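Summer Cakes, and Why I Stopped Fighting With Them

I've been getting a lot of mail from readers about cake lately, and most of it is sad. Cakes that sank, cakes that cracked down the middle like a dry creek bed, one cake (hello, Sihan Ding, and thank you for letting me share) that came out of the pan in what she called "two installments." So this month I'm putting the garden notes off until next time and talking about sponge.

I should say up front that I am not a trained baker. I learned from a church cookbook with no cover and from my neighbor Vasanthi Ekanayake, who bakes for every birthday on our block and will not let anyone else bring dessert. I've tried. I brought a store-bought pie once and she put it on top of the refrigerator, where it stayed until everyone had gone home.

Anyway, the first thing Vasanthi ever told me was to leave the eggs out. I used to pull them straight from the fridge, crack them into the bowl and wonder why the batter looked like cottage cheese. Cold eggs and soft butter don't get along! Put them on the counter when you get up in the morning and forget about them until after lunch. If you didn't plan ahead, a bowl of warm tap water will do the same job while you line the pan and hunt for the vanilla.

Then there's the oven. Mine lies. I bought a little hanging thermometer at the hardware store and found out I'd been baking everything 35 degrees too hot for years, which explained the creek beds and also a certain Thanksgiving I won't go into. If your cakes dome up high and split while the edges go dark, get one of those thermometers before you go blaming the recipe. They cost less than the butter you're wasting.

Tahmineh Shahbazi wrote to ask whether she can swap yogurt for sour cream in the lemon loaf from last October. Yes, as long as it's the thick kind. I've done it with plain whole-milk yogurt and couldn't tell them apart, though my husband claims he could. If all you have is the runny kind, let it sit in a coffee filter over a cup for an hour or so first, and then go ahead.

She also asked about flour, and here I'm going to be a little bossy. Please don't dig your measuring cup down into the bag and pack it against the side. You'll get a lot more than the recipe wants, and you'll have a cake you could prop a door with. Spoon the flour in and scrape the top off with a knife. Or get a scale! I held out against a scale for ages because it seemed fussy, and now I grumble every time I bake at my sister's because she doesn't have one. I end up washing a whole family of cups.

OK, the sponge itself. This is the one I make from now until the heat breaks, because it takes very little oven time and it goes with whatever fruit looks good that week. You beat the eggs and sugar until they're pale and thick and fall back in a ribbon that sits on the surface for a second before it sinks. Everybody stops too early (I sure did). Give it 12 minutes by the clock if your eggs are large, and go fold some laundry in the meantime. Then sift the flour over the top in a few goes and fold it in by hand with a big spatula, down through the middle and up the side, turning the bowl as you go. Quit when you can't see any more flour. It goes into a lined pan with the sides left bare, so the batter has something to climb.

Bake it at 350 for 30 minutes and don't open the door to peek. I know. Go water the tomatoes.
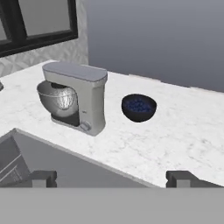

My feeling about toppings is that you should do as little as you can get away with. Lightly sweetened cream and fruit, and you're finished. I used to make a custard and a glaze and candied peel and I don't know what all, and people ate around half of it. For the cream I like the big wire whisk on a stand mixer, the same rounded sort that's hanging in the bowl up there, and I stand right next to it the whole time because the distance between lovely and butter is very short. Stop while it still looks a touch too soft. It firms up as you spread it, and if you do go too far, a splash of cold cream stirred in by hand will usually bring it back.

If you're washing berries, do it early and let them dry on a dish towel in one layer. Wet fruit slides around and leaves puddles in the cream. Strawberries I cut at the last minute, and peaches I toss with a squeeze of lemon and keep covered. Canned apricots are fine too, by the way, if you drain them well. Vasanthi disagrees with me on this and we've agreed to leave it alone.

A few bits of mail before I go. Nazanin Rostami wants to know if the sponge can be frozen, and it can, plain, wrapped twice, for a month or so. Let it thaw in its wrapping. And to the reader who asked how to get a burned-sugar ring off a cake pan: hot water, baking soda, overnight, and then a wooden spoon. Don't take steel wool to it.

Next month it's the tomatoes, assuming I have any. The squirrels have been by twice already this week.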